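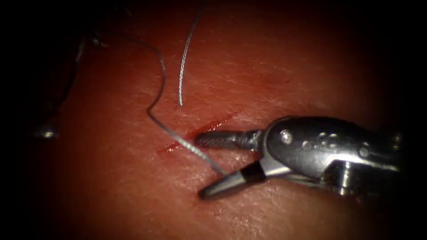

**Kálmán Kocsis**

**FOR IMMEDIATE RELEASE**

**Zelthorpe Hospital rewrites its patient letters so patients can read them**

ZELTHORPE, 24th August – Zelthorpe Hospital will begin sending shorter, plainer letters to everyone booked for surgery. The old pre-admission letter ran to 38 paragraphs and mentioned the date of the operation in the last one.

The new letter fits on one page. It gives the date, the time, the door to use and what to do about breakfast, in that order. "Nil by mouth" is now "don't eat or drink." "Ambulate" has been retired after long service.

The project began in February, when the hospital asked 206 former patients to mark anything in their letters they had not understood. Several returned the whole letter, underlined.

"I wrote a good part of the old one myself, and I was rather proud of it," said Kálmán Kocsis, head of patient communications. "My mother called me to ask what it meant."

The design is by Conceição, a local print studio, which also raised the type size and talked the hospital out of a second logo. Large-print copies are available on request – the request form is large print too.

Patients with questions can call the admissions desk, extension 40.

###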